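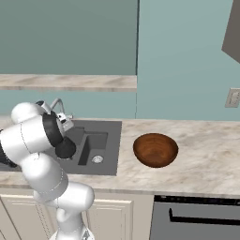
## Kitchen work, November: where the Oltari trials stand

Clearing a kitchen counter after a meal takes a person a few minutes and very little attention. For a robot arm it is still a hard afternoon. The Jorkport group has spent the fall measuring how hard, first in simulation and then on the bench, and the first full set of simulated runs is in.

The task is deliberately dull. A bowl starts on the counter near a double sink. The arm has to pick it up, carry it over the divider, set it down in the basin named in the instruction, and let go without dropping it. A run counts as a success when the bowl is inside the correct basin and upright, the gripper is open, and the arm has moved clear of the faucet. Touching the faucet is logged as a contact. Moving it ends the run.

Jaruwan Hemmin's team completed 1,522 runs in the Oltari simulator. Counter finish, cabinet color, bowl size and bowl position were varied between runs. The sink layout was held fixed, a choice Birgit Lenz argued against at the planning stage and still does. Her point is that the layout is where most of the difficulty sits, and that a controller trained on one sink has learned one sink. A second batch with varied sinks is scheduled.

### What fails

The grasp is the smaller problem. A deep bowl with a plain rim gives the fingers an edge to close on, and the controller finds it quickly when the counter is uncluttered. Most of the lost runs come later, in the carry and the release.

Three causes account for nearly all of them:

- **Wrist clearance.** The faucet arches over the same space the wrist needs. The planner can route around it with an empty gripper and then fail with a bowl attached, when the bowl is treated as smaller than it is.
- **Basin choice.** "Left" and "right" were taken from the robot's base in some instructions and from a person standing at the counter in others. Nele Wegener has rewritten the instruction set so that every direction is given from the standing position. Older results can't be compared with newer ones on this point.
- **Release height.** The controller opens the fingers too early. In simulation the bowl drops, settles and often still passes. On a real sink the same drop chips a ceramic rim.

The third item matters most for anyone reading success rates from simulation. A simulated bowl doesn't crack. Dirk Wiegand has proposed a height limit of 12 millimeters at release, measured from the base of the bowl to the basin floor. Applying it to the existing logs is simple, and the pass rate will go down when it is done.

### Time

Speed gets less space in most reports than it should. The bench arm needs 40 seconds for a single bowl from start to release, including planning. A person does the same thing while talking to someone else. A table set for four produces plates, bowls, glasses and cutlery, and at that pace the arm would still be working when the dishwasher could have been halfway through its cycle.

The counterargument, which Britta Kröger put to the group in writing, is that household time is not shop-floor time. An arm that works overnight in an empty kitchen can be slow. What it can't be is unreliable, because there is no one there to pick up the bowl. She would trade half the speed for a controller that stops and waits when its confidence is low. The present version does not stop. It tries again from where it is, and a second attempt from a bad pose is usually worse than the first.

### Compared with the shop floor

Readers from the Masri line have asked why a bowl should be difficult when their cells have been loading trays for years. The trays arrive in a fixture. Their position is known before the arm moves, the lighting never changes, and a guard keeps people out. Take away the fixture and the tray task looks a good deal like the bowl task.

The Amirar cell is the useful middle case. It handles loose parts from an open bin, with a camera and no fixture, and the operators there report that the arm does well until parts overlap. Kitchen clutter is overlap almost by definition. Nested bowls, a fork under a plate and a cloth over everything are all outside the current test set.

### Real bench, first numbers

The bench trial covered 50 attempts on a physical sink, with one bowl and an otherwise clear counter. The wrist clearance failures carried over from simulation nearly unchanged, so the geometry in the model is good enough to be useful. The grasp failures did not carry over. The bench bowl has a smoother finish than the simulated one assumes, and it rotated between the fingers during the lift more often than expected. New finger pads are on order. Until they arrive, Wegener is lowering the friction value in the simulator to match.

No runs with water in the basin have been made, either simulated or real. The same goes for food residue.

### Status

For a single bowl on a clear counter, the task can be done by machine, slowly, with a person nearby. Unloading a dishwasher remains out of reach for this setup: the door, the racks and the lower height all exceed what the fixed base allows. Wiping the counter has not been attempted.

The next batch covers varied sinks, the release limit, and two bowls placed side by side. Logs from the first batch are on the shared drive under the Oltari folder. Groups who want their own sink layout included should send Lenz the basin dimensions and the faucet height, in millimeters, before the batch is frozen.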